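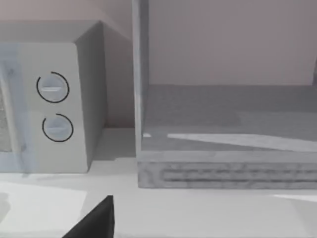
Sim kitchen, microwave task. Both dials in view, one gripper finger low in front of the panel.

4/4/24

Moved the knob task over to the Willbridge kitchen layout this morning. The Skatville layout stays in the repo for the door task only. Don't record anything new in it for knobs, the dial offsets there never got fixed.

Teleop setup as of today: headset controller in the right hand, left hand on the keyboard for reset and save. Position scaling is at half. I tried full scale first and kept overshooting the panel. At half scale I have to clutch once to get from the start pose to the upper dial, and that clutch shows up in the data as a short pause in midair. Trimming pauses is in the converter already but the threshold was set for the drawer task, so it will probably leave these in. Need to look.

Task as recorded: bring the gripper up to the microwave panel, close on the grip bar of the upper knob, turn it clockwise a quarter turn, let go, back off. The lower knob is the distractor for now. It sits a bit lower and a bit to the right of the upper one, and the two look nearly the same from this view, pale disc with a bar across. The only difference I can see on screen at policy resolution is how the black arc goes around each one. There are no readable numbers on the scales, so anything about a target setting has to come from the joint angle and can't be checked by eye. I added the joint angle to the on-screen overlay for the operator. It is not in the saved images.

Recorded 138 demos before lunch. Threw out 4 where I dragged the gripper along the counter on the way in, and 2 where the knob moved before the fingers were closed. The second kind is worth watching for. The collision mesh on the knob is a bit bigger than what is drawn, so you can push the knob around with a finger that looks like it isn't touching. A policy trained on those will learn to swipe at the dial. It would pass the success check too, because the check only reads the angle.

So I changed the check. It now wants contact from both fingers during at least part of the turn. Reran it over the morning set and everything I had kept still passes.

Approach direction. I started out coming in from low and straight on, and that is how most of the first batch goes. It works but the wrist ends up near its limit before the quarter turn is done. Pre-rotating the wrist counterclockwise on the way up gives enough travel. It feels odd in the hand for the first several tries and then it's fine. Anyone else recording, please do it this way. Mixed wrist strategies for the same knob is what hurt us back in October with the Stiltwood stove, where half the demos went one way around and the policy split the difference and stopped dead in front of the burner knob.

I did not redo the first batch. Tagged it wrist_neutral and the later ones wrist_pre so we can train on either.

Lighting: the new layout has the light coming in low and putting a streak across the floor of the open cabinet-type unit on the right. I left it on. The front of the counter near the microwave goes fairly dark and the finger is black, so contrast there is okay against the counter but poor once it is over the door mesh. If the policy has trouble finding its own gripper on the left side I would look at that first.

Latency was bad for a stretch after lunch. Turned out to be the renderer saving full-size frames to the network drive. Switched to local disk with a sync at the end of each block and it went away. Demos from that stretch are tagged slow. They are usable, but my hand motion is visibly more careful in them and the episodes run long.

Evening: started a training run with the Schwerdtfeger baseline config, no changes except the action horizon, which I shortened. Total in the pool is 752 with the older knob demos mixed in. Not sure mixing them is right. The older ones use a different start pose and a plain wall texture. I'll run a second one without them once the first frees up the card.

Also tried around ten minutes of moving the arm by hand on the real bench, gravity comp on, using the printed dial mockup. Easier to feel the turn than with the controller, obviously. But my hand was all over the wrist camera and the images are no good for training as they are. Replaying the joint path afterward with nobody holding the arm gives clean images, and two of the replays slipped off the bar partway. Leaving that for another day.

To do
- check pause threshold in converter
- shrink knob collision mesh, then replay the morning set and see how many still turn the knob
- lower knob demos, same wrist rule
- overlay text overlaps the panel at the small window size, move it to the top left
- charge both controllers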